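Print | E-mail

Filed under: Film & TV > Home Viewing > Features

The Slow Road to Ornside

Valquíria Xavier made her first feature with a crew of 25 and a ferry timetable taped to the camera truck. Six years on, "Ornside" has finally come to disc, and I've watched it three times since the envelope landed on my mat!

The story is small. A piano tuner takes a job on an island where every household wants her in the same week, and she slowly works out that they're all hiding the same guest. Sabine Tiedemann plays the tuner, and she is a marvel – watch how long she lets the phone ring in the kitchen before she picks it up. There's a dinner in the second half (soup, bad wine, a very patient dog) that had me gripping the arm of the couch, and hardly anyone raises their voice.

Xavier shot it in 48 days, mostly in the early morning, and the new transfer does right by all that gray water. The old streaming version turned the night ferry crossing to mud. Now you can see the faces on deck, including one you're meant to spot much earlier than I did.

The extras are generous, too. Kestov, the label behind the release, has put in Xavier's student short "Bromau" and a commentary in which she and Tiedemann argue happily about the last shot. Tiedemann thinks the tuner knows who is at the door. Xavier won't say, and laughs every time she's asked.

My favorite extra is the half-hour piece on the sound. Composer and recordist worked with one upright piano, left out of tune on purpose, and taped 326 separate notes in an unheated chapel. You hear them all through the film, often under the wind.

Last updated: September

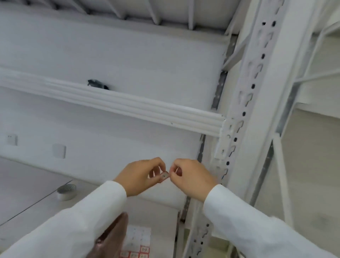
The first pressing runs to 2,558 copies, and the booklet has a lovely long essay on island thrillers. Xavier is already cutting her next picture, "Rangel," with Tiedemann in the lead again – I can't wait.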